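Betreff: Re: [Zundine-Liste] Wie viele Beispiele pro Aufgabe?
Von: Rin Ebihara
Datum: 08/01/2020

Masanobu Uchida schrieb:
> Wir haben jetzt 40 Vorführungen für das Einräumen und der
> Greifer fährt immer noch oft neben die Öffnung. Braucht man
> einfach mehr? Oder machen wir beim Aufnehmen etwas falsch?

Hallo Masanobu, hallo alle,

vielen Dank für die Frage, bei uns war es im April sehr ähnlich. Mit 40 Vorführungen hat unser Modell nur die mittlere Lage gelernt. Erst ab 100 wurde es brauchbar, aber die Zahl allein war nicht der Grund.

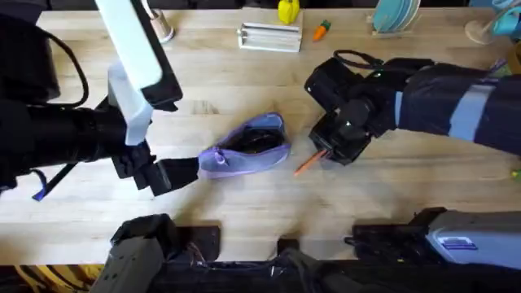
Wichtiger finde ich, wie man die Startlage verändert. Wir legen vor jeder Vorführung das Mäppchen neu hin, auch gedreht, und wir öffnen den Reißverschluss verschieden weit. Ist er nur teilweise offen, muss der linke Greifer am Ende beim Zipper arbeiten, während der rechte mit der Spitze des Bleistifts voran zur Öffnung kommt. Diese Fälle hatten wir am Anfang zu wenig. Die Sachen am hinteren Tischrand, zum Beispiel den Metallbecher und die kleine Karotte, tauschen wir ebenfalls zwischen den Serien.

Misslungene Versuche bitte nicht löschen, sondern mit einer Markierung getrennt speichern. Im Projekt Sandari haben wir inzwischen 2000 Vorführungen über alle Aufgaben und sind froh, dass wir diese noch haben.

Eine Frage habe ich auch: Schneidet ihr die Pausen am Anfang heraus?

Mit freundlichen Grüßen
Rin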